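塑料饮料瓶上的标签撕不干净，喝剩的饮料瓶到底该怎么整理？

生活互助站 > 厨房与收纳 > 瓶瓶罐罐
浏览 1,487 次
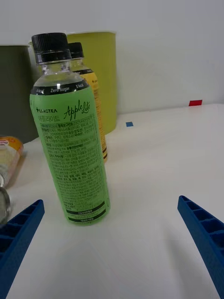 小海螺妈妈
发布于 2021年7月21日

大家好，第一次在这里发帖，话有点多，先谢谢愿意看完的朋友！我们家从四月份开始迷上了无糖饮料，起因是我先生体检完下决心戒甜的，我就去楼下卖进口食品的小店 Nimari 搬了一箱回来。里面有绿色标签的 Apple Lite，韩文写着“애플라이트”，瓶肩上印着 Zero Sugar 和 0 kcal，还搭着黄色标签的另一种。孩子们更喜欢绿的，我自己两种都行，冰一冰，夏天下午喝特别舒服。

问题是瓶子越攒越多。我舍不得扔，因为瓶身透明，瓶盖拧得也紧，想洗干净了拿来装绿豆、薏米和小米。可是那一大张标签包住了大半个瓶身，上面密密麻麻全是小字，不撕掉就看不见里面还剩多少。我试过直接用手撕，有的能整张下来，有的撕到一半就断，瓶子上留一条黏黏的胶，沾上灰以后黑乎乎的，越搓越难看。用钢丝球擦过一次，胶是下来了，瓶子也花了，心疼了半天。

另外还想请教，这种瓶子到底能不能装干粮食？装多久合适？还有没喝完的饮料，我婆婆习惯拧上盖子就放在桌上，说反正没有糖，不会坏。我总觉得不踏实，又不好意思老是念叨她，想听听大家家里是怎么做的。

桌子靠墙那一边我还摆着两个圆筒罐子，左边还放着一包吃的，瓶子再往上一放就满了，每次擦桌子都得全部搬开再搬回去。有没有省地方的摆法，也请一并指点，谢谢谢谢！

Binta Etim
回复 · 3 人觉得有用

你好呀，看你写的就像看到我自己家一样，我也是舍不得扔瓶子的人，先生笑我开了个瓶子博物馆。一样一样说吧。

先说标签。不要急着撕，先把空瓶灌上温水，手摸着暖和、不烫的那种就行，千万别用开水，这种薄塑料瓶遇到开水会缩，缩完就歪了，站都站不稳。盖上盖子，放 10 分钟，胶软了以后从接缝那一头慢慢揭，手要低，贴着瓶身往后拉，别往外扯。如果摸上去是那种没有胶、整圈套着的膜，就更简单了，拿小剪刀从上沿剪个口子，顺着往下撕开就好，小心别戳到瓶子。

剩下的胶印，倒一点点食用油在厨房纸上，敷一会儿，再用手指打圈搓，胶会变成一条一条的小泥。然后用洗洁精把油洗掉。我以前买过一瓶 Favix 的去胶喷雾，效果是有的，味道太冲，后来要装吃的东西我就只用食用油了。钢丝球真的要收起来，刮花的地方容易藏脏，已经花掉的那只可以拿去浇花，别装粮食了。

再说装东西。绿豆、小米可以装，关键是瓶子里面要干透。我是洗完倒扣在架子上控水，再正过来敞着口晾，一般晾上 3 天，遇到下雨天就再多晾晾，看到瓶壁上还有水雾就别装。粉类我不建议，面粉倒进去容易，出来难，瓶口那么小，我敲得手都疼了。瓶身上贴一小条纸胶带，写上装瓶的日期，先装的先吃。油和热的东西都别往里面放，我自己也不拿它反复装喝的水。

没喝完的饮料，还是请婆婆放冰箱吧。没有糖不等于放不坏，对着瓶口喝过的更要早点喝完。我家的规矩是开了盖当天喝掉，喝不完就倒了，可惜是可惜一点。你可以跟婆婆说冰过的更好喝，我妈就是这么被我哄过来的，哈哈。

木瓜牛奶
回复

直接扔回收桶不香吗，瓶子又不值钱。要装豆子买几个密封罐，我家用的 Wako，一套 8 个，能摞起来，拿着也顺手。标签撕不撕看你们当地回收怎么要求，我们小区是要撕的，瓶子踩扁再丢。

慢慢收拾的阿岚
回复 · 8 人觉得有用

楼上两位说得都有道理，我补充一下摆放的事，正好上个月刚把自家那张桌子理顺。

我的办法是按高矮来，高的罐子靠墙，饮料瓶放前面，标签统一朝外，谁要喝哪种一眼就认出来了，不用一瓶一瓶转过来看。光是这样还不够，擦桌子照样要搬，所以我在 Pliltholm 买了一个浅浅的长托盘，把茶叶罐和瓶子都站在托盘里，擦的时候整盘端起来，擦完放回去，真的省了好多力气！托盘边要有一点高度，不然端的时候瓶子会滑。零食袋就不要跟瓶子挤在一起了，软的东西夹在硬的中间，一拿就倒一片，找个小篮子单独装。

没开封的饮料也不必都摆出来，桌上留一两瓶，其余的放柜子里阴凉的地方，别晒着太阳。空瓶我会给自己定个数，用得上的留下，多出来的就照木瓜牛奶说的送去回收。刚开始我也舍不得，后来柜门终于关得上了，心情都好了很多。

小海螺妈妈
回复 Binta Etim

太感谢了，写得这么细！刚才去灌了温水，先拿两个瓶子试试，胶印我用花生油应该也行吧？家里只有这个了。托盘我量一下桌子再去看。

Binta Etim
回复 小海螺妈妈

花生油可以的，就是要多洗一遍，不然瓶子里外都是花生味。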